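Finally got to the open day at Montoya! I'd been meaning to go since October, and Kojo Quansah from the Darside meetup had a spare spot in his car, so off we went. Most of the building is offices, but at the back they have a demo room with a pair of robot arms working over a white table, and I could have stayed there all afternoon.

What got me was how little was on the table. One thin white rod, one dark rounded thing with a domed top, two arms. I expected something flashier and ended up liking this a lot more, because you can watch every small move of the fingers.

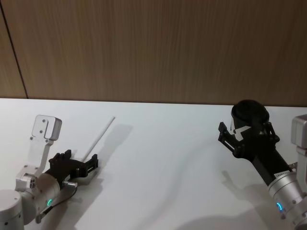

Green light on the left wrist, blue on the right.

Blažena Šindelář ran the session and took questions for 21 minutes (I asked 2 of them, sorry to everyone behind me). She said the fingers are the part they argue over most, and that the current shape is version 12. I asked if she ever gets bored of watching them – she laughed and said ask her again next year.

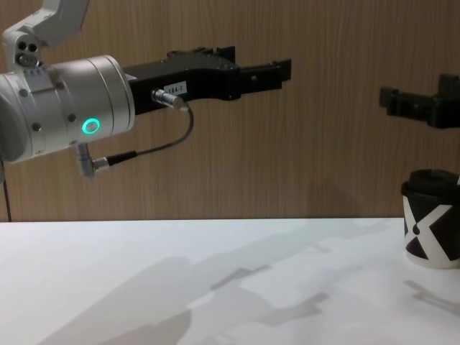 I also had a long chat with her about cables, which I did not see coming. She likes a bit of slack near the wrist so nothing pulls when the arm turns. I went home and looked at my own little Stotero kit, and yes, my wiring is way too tight. That's my next weekend sorted!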